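Grey bins and totes: frequently asked questions

Ruramon supplies and takes back open-topped storage bins for workshops, packing rooms and sorting areas. The questions below are the ones we get most often about the grey sloping-wall bins. If yours isn't covered, ring the depot or use the contact form.

Which sizes do you stock?

The Hendero comes in two depths. The shallow one is meant for picking small mixed items by hand or machine, the deep one for bulk storage. Both have the same footprint, so they fit the same stands and trolleys. The older Vernetti bin is no longer made but we still keep spares and a small number of used ones.

Why do the walls slope?

Items slide back towards the middle and don't get stuck against the side. It also lets empty bins nest. You can nest up to 15 shallow bins or 24 deep ones before the stack needs strapping.

How much can I put in one?

The limit is 40 kg for either depth, spread over the floor. Please don't put the full load on one corner. For mixed items we suggest a single layer, or two at most, if things are going to be picked out again one at a time.

Can I mix different items in one bin?

Yes. Keep anything sharp in its own tray, and keep liquids out unless the cap is taped. Dividers are available for the deep Hendero only.

How do I clean it?

Empty the bin, brush out the dust and wipe it with warm water and washing-up liquid. Dry it before stacking. Don't use wire wool or scouring powder on the floor. For sticky labels, soak them for ten minutes and use a plastic scraper.

The finish is marked. Is it still fit for use?

Usually. Fine scratches on the floor are normal wear and don't affect the load limit. Flaking is a different matter if you store food, fabric or anything with a clean surface, as bits can end up on the goods. In that case use a liner or send the bin back to be refinished. A cracked corner or a bent rim means the bin should come out of service.

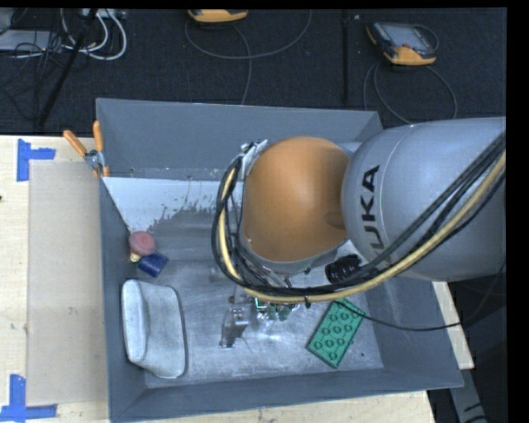

Grey bin with a scuffed floor and a pale, flaking patch along the upper left.

Can I have a bin refinished?

Yes, at our Norðdahl depot. We strip the inside and recoat it. Allow two weeks, or three in March when most of the yearly returns come in. The item code for refinishing is 462, and it should go on your returns note along with the number of bins.

Do you sell liners?

We sell a ribbed mat and a plain one. The ribbed mat stops small parts sliding. The plain mat is easier to wipe. Either can be cut to size with a craft knife.

Will you collect empties?

We collect from Monday to Saturday, with no collections on Sunday. Bins need to be empty, nested and strapped. There is no charge for over 24 bins at one address. Below that we add a flat fee to the next invoice.

Can I return bins I bought elsewhere?

Only if they are Hendero or Vernetti. Check the name moulded under the rim before you book.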